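Pantry > Shakes and Powders > Storing and Mixing

Overnight oats powder: soak it or shake it?

Posted Aug 15, 2026 by stulldale_sceptic

I've been having a meal powder for breakfast on work days, the Mosoti oat one, plain flavour, because the banana flavour tastes of a banana's solicitor. The bag says to add cold water, shake and drink. I do this. What I get is a drink for the top half and wallpaper paste for the bottom half, with a few dry lumps in between that go off like small flour bombs when you bite them.

My sister-in-law makes hers the night before and leaves it in the fridge. She claims it's smooth by morning, but she also claims to enjoy celery. Before I give up a whole shelf of the fridge door to this, does soaking make any real difference, and how long will it keep once mixed? I've got 2 bags left and I'm too mean to throw them out.

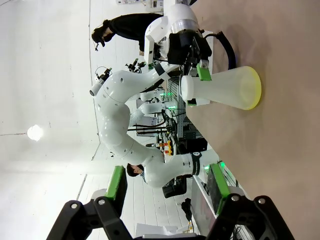 Also, does it matter whether the water or the powder goes in first?

Water first, every time. Powder put in first packs itself into the bottom corner of the shaker and stays there until you wash up. Pour in half the water, add the powder, shake, then top up with the rest and shake again. It adds very little to your morning and it gets rid of most of the paste.

As for soaking, I'd say go for it. Oat flour carries on taking up water long after you've stopped shaking, so a shake that's thin at bedtime will be a good deal thicker at breakfast. Make it with a splash more water than the bag says or you'll be eating it with a fork. I mix mine at 10 at night and drink it on the bus, and the lumps have gone by then. The grittiness hasn't, quite. That's the plain flavour for you. I've had the same from Clendberg's version, which costs more and comes in a nicer bag.

Keep it in the fridge with the lid on and drink it the next day. I have stretched it further than that and I don't recommend the smell. If your bag gives a time for keeping it once mixed, go by the bag and ignore me.

Posted by tondon_tea_drinker

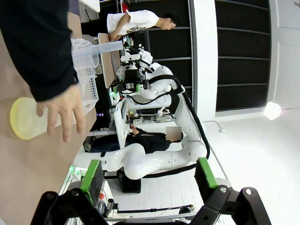 One more thing on the thickness, as it caught me out. If you swap the water for milk the night before, it sets. I don't mean it goes creamy, I mean you can turn the shaker upside down over the sink and have time to think about your choices. Use half milk and half water, or add the milk in the morning. A pinch of salt helps the plain one as well, and so does instant coffee, though by then you're really having a coffee with bits in.

Posted by grumbling_spoon

Just eat porridge. Same oats, a third of the price, and it comes hot.

Posted by stulldale_sceptic

Thanks both. Tried the water first this morning and the bombs are down to 3, all near the end, when I'd let my guard down. Will do the overnight one tonight with extra water. Porridge is noted, but I'd have to wash a pan and I leave the house at ten to seven.

Posted by tondon_tea_drinker

Give it another shake when you take it out of the fridge, I forgot to say. It settles, and the first mouthful is mostly water otherwise. And rinse the shaker straight after, lid included. Leave it in your bag until home time and you'll need a chisel.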